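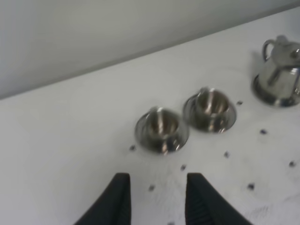

Two silver metal cups on their saucers, with a teapot to match.

Metal teaware

Metal teaware is the name I use for any pot, cup, saucer, strainer or tray made for tea out of metal instead of clay or glass. It covers sterling silver, silver plate, pewter, brass, copper, enamelled steel, cast iron and the stainless stuff you still get in country motels. I've been writing up household objects for this site for a good while now, and this is the entry I get the most mail on (mostly from people who've inherited a blackened pot and want to know if they can put it in the dishwasher. Please don't).

Materials

Sterling silver is 925 parts silver to 75 parts something else, usually copper, and it's the metal everybody hopes they've got. Most of us haven't. What turns up in Australian cupboards is far more often electroplate, a thin skin of silver laid over nickel silver, which has no silver in it at all. Nickel silver is copper, nickel and zinc. I've never liked the name, but we're stuck with it.

Older than electroplate is fused plate, often called Sheffield plate, made from the 1740s or so by bonding sheets of silver to a slab of copper and rolling the lot out thin. When it wears, the copper shows through pink at the corners and along the rims. Collectors call this bleeding, and some of them are quite fond of it! Electroplating took over from the 1840s because it was cheaper and could cover almost any shape, fiddly handles included.

Stainless steel arrived on the tea table in the twentieth century and never left. It doesn't tarnish, it can be dropped, and a polished piece can pass for silver across a room. Pewter is softer and greyer. The old alloys could contain lead, so I'd keep an antique pewter pot on the shelf and drink out of something else.

Heat

Silver conducts heat better than any other metal, and a silver cup of fresh tea is consequently a bit of a menace. The rim comes up to the temperature of the tea almost straight away and your lip finds out. Porcelain is much kinder. Double-walled cups get around the problem with a layer of air, and a lot of modern stainless cups are built that way, though you can't always tell from the outside — pick one up and see if it feels bulkier than it ought to.

Pots have the same trouble at the handle. Makers dealt with it by using wood (ebony and fruitwood were the usual choices), by wrapping the handle in cane, or by setting two little discs of ivory or bone into a metal handle where it joins the body. Those discs are called insulators, and if one is missing, you'll know about it the first time you pour. Replacements are now made in resin or nylon, and any decent silversmith can fit them.

As for whether a metal pot keeps tea hot, opinions are all over the shop. A highly polished surface radiates less heat than a dull one, so a shiny pot has that in its favour, but thin walls lose heat quickly to anything cold they touch. I warm mine with boiling water first and stand it on a cork mat, and I've no complaints.

Taste

People have told me very firmly that metal ruins tea. I reckon it depends on the metal and on how clean the pot is. Bare iron reacts with the tannins and turns the tea inky, which is why cast iron teapots sold for brewing are enamelled inside. Silver and stainless steel are close to neutral. Worn plate can give a coppery edge, particularly if you take lemon, and for a pot in that state I'd have it replated or retire it to holding flowers.

Saucers

The saucer has an odder history than the cup. In the eighteenth century a fair number of drinkers in Britain tipped their tea into it to cool and drank from there, and the saucers of the period are deep enough to manage it. The flat modern kind, with a little well to hold the cup steady, came later. Metal saucers are less common than china ones. They're noisy, for a start, and a metal cup on a metal saucer will skate about if there's a drip underneath. Some sets have a raised ring to stop this. Others don't, and you learn to carry them level.

The Koubek pattern

I'll give this one its own heading as I get asked so often. Koubek was a small plating works at Drarside that made plain, round-bodied tea services for hotels and railway refreshment rooms. The surviving order book lists 261 services, each with a pot, a milk jug, a lidded sugar bowl and a tray, and cups only by request. Cups are therefore the hard part to find, and sellers know it.

The real ones carry a K in a lozenge on the base, with a pattern number from the 300 series next to it. Pivwood made a very close copy in stainless steel for cafés, with a flatter lid and no lozenge. It's a perfectly good teapot and I use one most mornings, but it isn't Koubek and shouldn't be priced like it. I once paid far too much for a Pivwood at a clearing sale near Drarside, so I speak from experience there!

Cleaning

Tarnish on silver is silver sulphide, from traces of sulphur in the air, in rubber bands, in wool and in eggs. A soft cloth and a proper silver cream will shift it. I use Brulix, which comes in a squat tin and smells of chalk. Go easy on plate, as every polish takes a little silver with it.

The foil and bicarb trick (hot water, washing soda or bicarb, a sheet of aluminium foil) works by turning the sulphide back into silver. It's quick, but it also strips the dark colour out of engraved patterns, where the maker may well have wanted it, and it can creep into hollow handles and stay there. I'd keep it for forks.

Tea stain inside the pot is a different thing altogether. Fill it with hot water and 2 teaspoons of bicarb, leave it overnight, then rinse well. Use a bottle brush on the spout. Store the pot with the lid off or it'll go musty, and wrap it in acid-free tissue if it's going away for the winter — cling film traps moisture and newspaper ink marks the plate.

See also

Samovar; Tea strainer; Britannia metal; Hallmarks; Sugar tongs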